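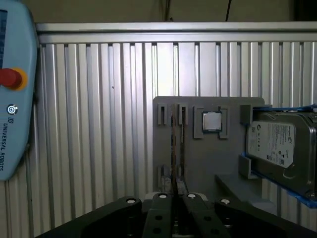
Módulo de memoria RAM

Un módulo de memoria RAM es una placa pequeña y alargada de circuito impreso que lleva soldados varios chips de memoria. Se coloca en una ranura de la placa base y guarda de forma temporal los datos que usa el procesador. Cuando se corta la corriente, el contenido se pierde.

Formatos

En los ordenadores de sobremesa es habitual el formato DIMM, de unos 133 milímetros de largo. En los portátiles se utiliza con frecuencia el SO-DIMM, que mide casi 70 milímetros. Cada generación tiene la muesca de los contactos en una posición diferente — por eso un módulo DDR3 no entra en una ranura DDR4.

Instalación

El módulo de sobremesa se introduce en posición perpendicular a la placa base, con la muesca alineada, y se presiona en los dos extremos hasta que cierran las pestañas. Hay placas con pestaña móvil en un solo lado. Es recomendable sujetar el módulo por los bordes y no tocar los contactos. Si se montan dos módulos iguales, por ejemplo de 8 GB, el manual de la placa indica qué ranuras permiten el doble canal.

Soportes y almacenamiento

Fuera del equipo, los módulos se guardan en bolsas antiestáticas o en bandejas. En talleres y aulas existen también tableros con alojamientos para la memoria y el procesador, a veces impresos en 3D. El taller Wirnarico emplea para los módulos pinzas en forma de U, situadas arriba y abajo, que dejan la placa de canto.

Véase también: Placa base — Procesador — Zócalo de CPU

Compartido 45 veces · 8 comentarios

Contacto · © Enciclopedia Wistberg · Volver arriba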